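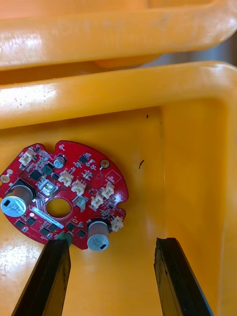
6/7/22

I went to the open day of Cattaneo, the repair works near Como, mostly for one reason: my kitchen radio is a Jostier and it has been silent since March. The letter said that visitors could bring one broken thing each. I carried mine on the train inside a wool hat.

The works are in an old silk mill behind the station. You go in through the yard, where they had put out benches and a table with coffee, and a woman with a list gave me a paper badge with the number 521. There were more than 200 people before noon, many of them with a bag on the knees, like in a waiting room of a doctor.

Our group was led by Noemi Negri. She speaks quickly, and I lost some words when the ventilation was on, but she was patient with questions. First she showed us the intake desk. Every object gets a card, and on the card they write what the owner says, in the words of the owner. "Makes a noise like a fly" was one of them. She told us that the technicians prefer this to a technical guess, which is often wrong and sends them in a wrong direction for an hour.

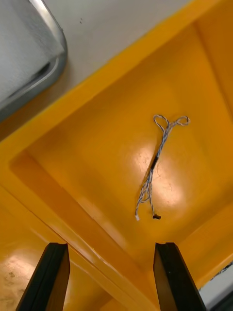
The second room is for sorting. When an object cannot be repaired, they ask the owner for permission and take it apart, and the useful pieces go back to the shelves. Small wires and connectors are kept too, although I would have thrown them away. Noemi Negri said that a new connector for an old model can take eight weeks to arrive, and a used one takes the time of walking to the shelf.

Then came the part I liked best, the archive. It has 2000 service manuals, in steel cabinets, ordered by maker and then by year. Many came from shops that closed. Evaristo Cirillo, who keeps the archive, let me hold the one for my radio. It had coffee rings on the cover and notes in pencil in the margins, in at least two different hands. I asked if they will scan everything. He answered that they have begun, but the large folded diagrams are slow work - they must be scanned in pieces and joined again.

After lunch (rice salad, very good, and a cake that was finished before I arrived to it) there was a talk about the right to repair. It was a little long for a warm room. The main question was the price: if a repair costs more than half of a new object, most people say no, and the works cannot live only from those who say yes.

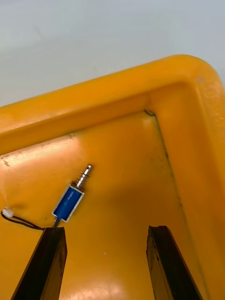

Morena Galli objected that the half is counted against the cheapest new model, and that her toaster from Trorcombe had already lasted longer than three of those. Some people clapped. The speaker agreed with her, but said that it is hard to explain this at the desk to a person who needs toast tomorrow.

My radio stayed there. On the card they wrote "stopped during the news", as I had said it. They will telephone me when they have looked inside, and I have kept the hat.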